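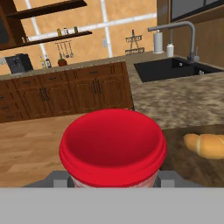

Source: Closano project renders / Gijs Van Leeuwen

Closano

Print this article | E-mail this article
Last updated: 10/24/25

Closano is a hobby robotics build by Gijs Van Leeuwen, put together in the Halent shared workshop and tested in a simulated kitchen. It pairs a home-built arm with a free control program called Datus, and it is a lovely example of how far an amateur can get with patience and a decent 3D model!

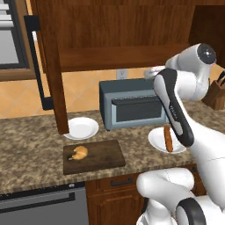 The kitchen came first. Van Leeuwen spent 43 evenings modeling it before he cut a single part, so that reach and grip could be worked out on screen. Bread and other small foods are favorite test items, and plates serve as targets.

Gripper

The gripper has two blocky fingers that close toward each other. An earlier design, Koster, went through 18 versions and was dropped in December.

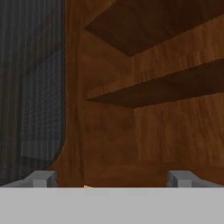
Gripper with nothing between the fingers, wooden shelving beyond.

A view from the hand is rendered along with views from farther back, and builders following the plans are urged to set up both (it saves so much head-scratching).

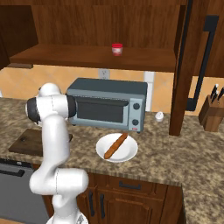 Parts and cost

The printed shell uses 118 screws, nearly all of one size. Wiring takes 22 connectors.

Comments (3)

pegboard_ann: Is the Koster finger file still up anywhere?

tmills: Built the shell last winter, great fun. Buy spare screws.

rowdy_lathe: Would love to see the wrist wiring drawn out.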